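I saw Sandoneck at a small screening last month and have been meaning to write it up before I forget the details. It's a documentary by Yayra Quansah, her first at feature length, and it follows a man named Tetteh Baidoo as he tries to reopen the one-screen movie house in the town where he grew up. The movie house is the Sandoneck of the title. It had been closed for 20 years when filming started.

I went in without knowing much. A friend, Concetta Bianchini, had an extra ticket and told me only that it was "the one about the projector." That turned out to be a fair summary of the first half hour. Baidoo buys a used 35mm projector from a closed school, gets it home in pieces, and can't get it to run. There is a long stretch where he and his cousin Edem Amegashie sit on the floor with the manual and read parts of it out loud to each other. Quansah doesn't cut away. I thought it went on too long the first time he read the page on lamp alignment, and then by the third time I was laughing along with the rest of the room.

The budget, as far as I could gather from the Q&A, was 3000 dollars plus whatever Quansah made from editing wedding videos. You can tell in places. The sound in the roof repair section is rough, and two of the interviews are lit by what looks like one desk lamp. I didn't mind. The camera is usually close to people and stays there, and she has a good sense of when someone is about to say something they hadn't planned to say. 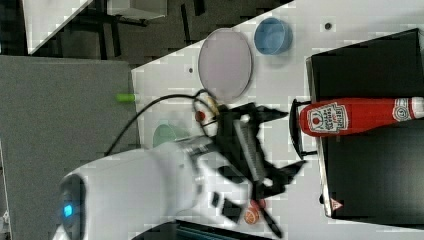
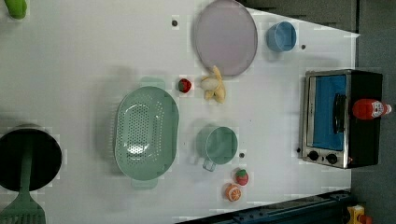
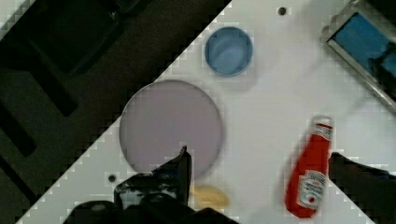 The best part for me is the section with Delali Ayaaba, who sold tickets at the old Sandoneck when she was a teenager. She is 63 now and she remembers the place very differently than Baidoo does. He talks about the big crowds and the curtain. She talks about mopping, and about the manager who docked her pay when the drawer came up short. He listens to all of this standing in the lobby with a paint roller in his hand, and you can see him trying to decide whether to argue. He lets her finish, then asks where the ticket window used to be. She shows him, and he has already built a snack counter over it.

I wish the film had more of her. She drops out after that and comes back only for the opening night, where she gets one line. Quansah was asked about this afterward and said Ayaaba had agreed to two days of filming and stuck to it. Fair enough, though I think a voice-over or a phone call could have carried her further into the story.

The last third is weaker. There is a subplot about the permit for the seats, with a lot of envelopes and waiting rooms, and I lost track of which office he was in. Some of it could go. The run is 96 minutes as it stands, and I'd guess there is a very good 80-minute version in there. The music is also too sweet for the material – lots of slow piano under shots of empty seats.

But the opening night itself is handled well. I won't say how many people show up. Quansah puts the camera in the booth with Edem for most of it, so you hear the audience through the wall and see hardly anything of them. He eats a sandwich and watches the reel. At one point he reaches over and turns a knob a tiny amount, checks the screen through the little window, and turns it back.

I asked Quansah on the way out what she was doing next and she said sleeping. There is supposed to be another screening in August, at the Pirar, with a short called Stema playing before it. I haven't seen the short and can't tell you anything about it. Concetta is planning to go again and I'll probably go with her, partly to see whether the permit section has been trimmed by then.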